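### 4.2 Working rules for shared disassembly

The risk assessment in Section 3 treats the arm and the operator as two workers at one bench. The existing rules at the Rustau site were written for a fenced cell, where a person enters only after the drives are off. Those rules could not be carried over. In desktop computer disassembly the person and the gripper often need to reach into the same case within seconds of each other, and stopping the arm fully each time made the task slower than doing it by hand. We therefore drafted a separate set of rules with the line staff at Hamel and revised it twice during the trial.

The rules apply to any task in which an operator's hand is within reach of the gripper while the case is open. They do not replace the machine's own safety functions. Force and speed limits are set in the controller and cannot be changed from the bench.

**Before the case is opened.** The power cord is removed and the operator holds the power button in for 6 seconds. Power supply units are never opened at this bench. The operator checks the finger bolts for tightness with the Troler key at the start of each shift and signs the bench sheet. Loose sleeves are rolled or taped. Rings and watches come off.

**Entry.** The gripper enters through the open side only. The operator may work from the other side of the case frame or from the same side, but must say which before the arm moves. If the side changes, the arm is first withdrawn to the hold position. Gautier and Lema (the two bench leads) asked for this rule after the first week, when operators changed sides without telling the person at the pendant.

**Inside the case.** The fingers may touch the drive cage, the drive and the chassis. They may not close on a cable. Data and power connectors are released by hand, or by the gripper only when the connector body, and no wire, is between the fingers. Any cable that crosses the approach path is moved by the operator before the arm goes further in. The same applies to cables that hang behind the fingers, which are easy to miss from the operator's position and can catch on a bracket when the arm backs out.

**Hands and tools.** A hand may be at the case while the gripper is inside, provided the arm is in reduced speed mode and the hand is not between a finger and a fixed metal part. This second condition proved the hardest to teach. Operators judged distance to the fingertip well, but paid less attention to the rear of the linkage, where the plates turn against each other. We changed the training to begin with the linkage and to cover the fingertips later. Hand tools are kept in the hand or returned to the tray. They are not laid on the case rail or on the arm.

**Stopping.** Either person may stop the arm at any time and need not give a reason. After a stop, the arm is backed out along the path it came in on. It is not restarted from inside the case.

The rules were in force for the whole of the September trial, which covered 844 cases and 2,632 logged entries of the gripper. Observers at the bench noted 7 breaches. Four concerned a tool left on the rail, two a change of side without notice, and one a finger closed on a wire bundle. No injury was recorded. The number of breaches is too small to compare operators or shifts, and we have not tried to do so. Observers were also known to the staff, and breaches may be less frequent when someone is watching.

One point was left open. Gaillard proposed that the operator's hand should be out of the case entirely whenever a finger is moving. Caron, who ran the Wednesday sessions, argued that this would bring back the full stop under another name, as many drives must be steadied by hand while the latch is worked. The present text keeps the reduced speed condition. Sikar, which operates a similar bench, has adopted the stricter version, and we plan to compare the two sets of logs when theirs are complete.

Figure 5 shows the gripper and the operator at one case, from the wrist camera.

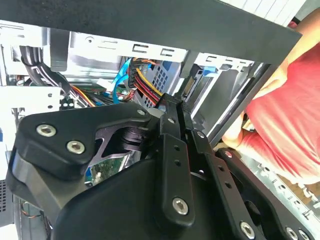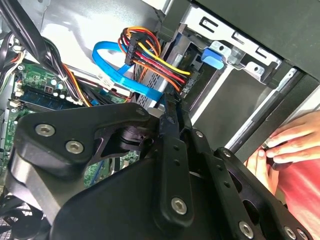
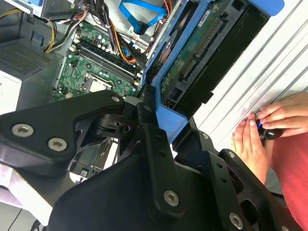 **Figure 5.** Shared work at an open desktop case, wrist camera views. The order of the views is not the order of the task.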